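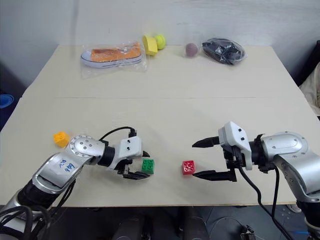
Chaltu Demissie

Ticket: Right arm flagged "start pose out of tolerance," two-arm brick task
Site: Undodau, bench 2
Status: Resolved

Tuesday, 9:40
Opened this one myself. The Romar checker rejected 54 episodes from the overnight batch, every one for the right arm's start pose. The left arm passed on everything. Bricks are where the task card wants them, red in the middle of the near board and green over by the left gripper, so I don't suspect the layout.

10:15
Re-homed both arms and ran the checker again. Same flag. Swapped in last month's config and the flag went away, which got me pretty excited! Something in the config, then, and no hardware fault.

10:50
Clifford Lemieux replied from the Chisholm side. Our bench rules say both grippers start at the same opening. The April config has the right one starting wide open and the left one only slightly open, and the checker still compares the two. He asked whether the change was logged. It wasn't. Rule 4 says any change to a start pose gets a line in the bench log before the first recorded run, and I love that rule even more now.

11:30
Also went through the rest of the bench standard while I was at it:
- Far row (bagged shoe, foam block, balls) stays behind the board seam. OK.
- Gripper cables: the right one drapes over the front edge of the table. The standard wants cables clipped back along the arm. Fixing.
- Speed limit set to 98 in Hosus, matches the card. OK.

1:20
Set both openings equal, clipped the cable, logged both changes. Ran a fresh set and got zero flags. What a nice sight.

1:45
Clifford wants the 54 episodes kept and tagged "nonstandard start," not deleted. Agreed, tagged. The other episodes in the batch are untouched.

Closing. If you see this flag on another bench, diff the config against the log first, before you re-home anything.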